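Folding Tips Picked Up at the Skirkdale Open Day

Skirkdale opened its workroom in February to show how cloth handling is taught to machines. Kaj Bech ran the folding table. The tool in use was a hand-held gripper with a trigger and two black jaws. A person works it by hand, and the recorded motion is used later for training. Much of what he explained applies to an ordinary laundry pile. 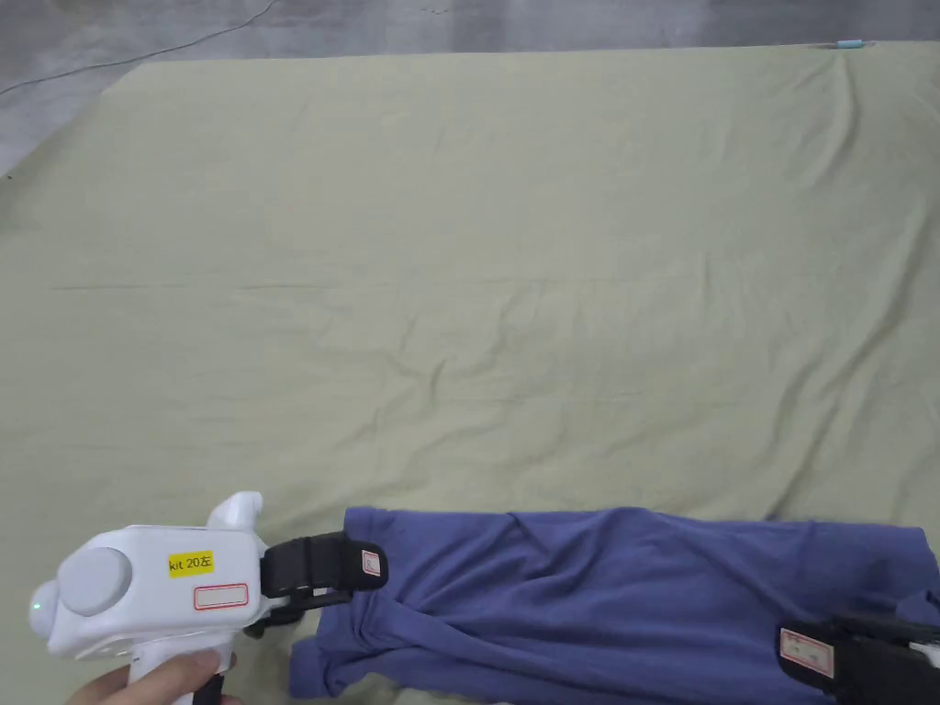
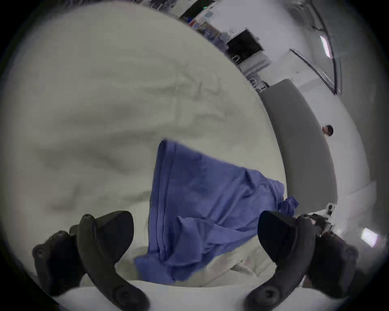
Hand-held grippers and blue cloth on the covered work surface, Skirkdale open day.

Cover the surface first. A bare tabletop lets a cotton shirt slide. A spread sheet holds it by friction. Wrinkles in the sheet do no harm if they are shallow, but flatten any thick roll under the spot where the fold will land.

Grip at the seams. A seam is stiffer than the panel beside it and keeps its line when lifted. Two jaws can't smooth a bunched panel the way a palm can, so operators are taught to find a seam or hem before closing. Fingers do better there too.

Pull, then lower. Hold both ends with light tension, bring the far edge down first, and let the rest follow. Dropping both ends at once traps air and leaves a ridge.

Don't regrip in the middle. If a fold goes wrong, open it out and start over from the edges. Bech allows 12 seconds per shirt before calling a restart.

Sort by weight. Gonçalo Bettencourt, who keeps the logs, puts the change from light to heavy cloth at 300 grams. Over that, fold in halves only. Under it, thirds will hold.

Label tools in pairs. Left and right units are marked and stored on separate hooks. The same habit works for garden gloves, clamps and oven mitts.

Questions about the Nerkix fold chart went to the front desk. It lists 7 folds. The fitted sheet is on the back.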